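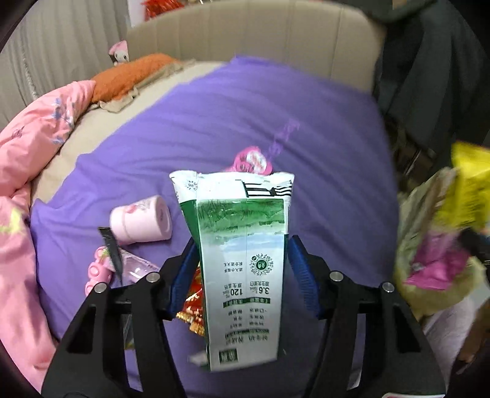
Crumpled milk carton between the pads, bedroom litter task, Trerel pilot batch.

Trerel handheld gripper data service: pilot batch review

Forum: Manipulation > Data and Datasets
Page 1 of 1

hponce_viltville
Original post

Pilot batch from Trerel was delivered in July and I have had enough time with it to write something up. For those who haven't seen the offer: you send a task sheet, they record it in furnished rooms with handheld grippers, and you get back synchronized wrist video, gripper opening and 6-DoF pose per hand. You don't get a robot, hardware or a policy. It is a recording service.

We ordered one task, clearing litter off a bed. The sheet asked for cartons, snack wrappers and foil, with some objects that must stay where they are (toys, pillows, bedding).

Delivered: 246 episodes, 20 days after the task sheet was signed off. Price was 45 dollars per accepted recording hour. Eight episodes were rejected on our side and Trerel credited them without argument.

Good:
Clutter is believable. The carton is flattened and torn open at the top, with a red and gold wrapper partly behind it. You can't get that from a bin of clean props.
Soft things sit right next to trash. There is a pink quilt and a plush toy in the same view, so the keep/remove decision is in the data.
Time alignment between hands was inside our tolerance on every episode we checked.

Not so good:
Gripper opening is in raw counts. The scale factor was in a PDF and not in the metadata.
No force channel. With blue ridged pads on a crushed carton you have to infer contact from video and opening.
Task labels are per episode only. No segment boundaries for approach, grasp, lift or release.

Questions welcome. I can't share the raw files.

- Heriberto Ponce

slipangle
Reply 1

What was the rejection reason on the eight? If it's tracking loss I'd want to know which surfaces. Large plain bedding is hard on visual-inertial systems.

hponce_viltville
Reply 2

Five tracking loss, three where the hand left the view of both cameras at release. The five were all low passes where bedding filled most of the image. The sheet is purple with a faint print and doesn't offer many corners up close. The headboard helps when it is in view, since the vertical stitching gives good edges, but repeated vertical lines bring their own problem with false matches. We did not see a pose jump from that. I would still look for it.

torque_ripple
Reply 3

I'll disagree with the premise. We bought from Waltar last year, who record on the actual arm by teleoperation. Slower and more expensive per hour, but the kinematics are the ones you deploy on. With a handheld device a person puts the wrist wherever is comfortable. Half those poses are going to be unreachable for a fixed-base arm next to a bed. How many of the 246 could your arm replay?

hponce_viltville
Reply 4

We haven't replayed them all, so I won't quote a rate. We filter on reachability before training and we do lose episodes, mostly the ones reaching toward the headboard. Our base is mobile, which helps.

The comparison I care about is variety per dollar. Our own teleop gives us tidy approaches to the same few objects. The handheld people go in at odd angles and get hold of awkward edges. 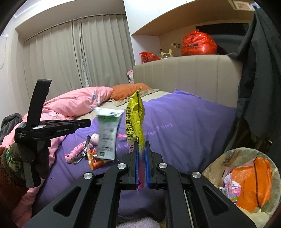
The other thing we paid for is the second hand. With two devices you often have one gripper inside the other one's view, and that gives you a check on relative pose which doesn't depend on the tracker. We compute the offset between hands from the images and compare it to the reported poses. Anything over threshold goes to manual review. It also means the operator's glove and the other device's body are in the training images, so mask them or accept it. We mask.

slipangle
Reply 5

Whose hardware is it? The Trerel page only says "handheld units".

hponce_viltville
Reply 6

The side of the housing reads GenRobot.AI and there is a "Data Acquisition System" label on the front face. I have no dealings with the manufacturer and can't comment on the devices beyond what comes out of Trerel's export.

h_cardenas
Reply 7

Heriberto Cárdenas, Desmet. We ran a smaller order with the same service, kitchen tasks. Two notes.

First, read the lens model before you do anything else. It is a wide view with dark corners. We rectified with a pinhole assumption for a week and wondered why our projected fingertip positions drifted toward the image border. Use the fisheye parameters they supply. Ours were correct.

Second, I'm with torque_ripple on reachability but not on the conclusion. You can put a pose envelope in the task sheet. We gave Trerel a maximum wrist pitch and a base line on the floor, and most of the recordings respected it. They charge nothing extra for this, but they won't suggest it either.

torque_ripple
Reply 8

A pose envelope fixes position. It doesn't fix speed or the fact that a human arm is compliant and yours isn't. A crushed carton tolerates a sloppy grasp. Try the same data on something rigid wedged against a pillow.

h_cardenas
Reply 9

Speed can be retimed. Compliance is a fair point, and for contact-heavy insertion I would pay Waltar's rate. Picking wrappers off a sheet is a different job.

hponce_viltville
Reply 10

Agreed on insertion. For litter the failure we see most in our own policy is pinching the sheet along with the wrapper, and a stiff arm makes that worse. I wanted the force channel for that case. Trerel's reply was that it isn't on offer for this hardware setup.

The envelope is going into our next task sheet. Thanks.

lowpass_lena
Reply 11

Could you say how text on packaging is handled? We have a privacy review for anything recorded in rooms, and a shipping label would be a problem for us.

hponce_viltville
Reply 12

Retail packaging is left readable. On the carton you can see a green certification seal and several lines of small Chinese print, upside down in that view. We had no shipping labels in our batch that I found. Blurring is a checkbox on the order form, and we left it off because we use the print as a cue for orientation. Ask for their blur samples first if you need it. I don't know how clean the masks are.

slipangle
Reply 13

Last one from me. Did you get segment boundaries in the end or label them yourselves?

hponce_viltville
Reply 14

Ourselves. Threshold on gripper opening, then a person fixes the bad ones. Thin wrappers are the trouble, as the closed value with a wrapper in the jaws is nearly the same as fully closed on nothing. Cartons segment fine. I'll post the script once I have taken our paths out of it.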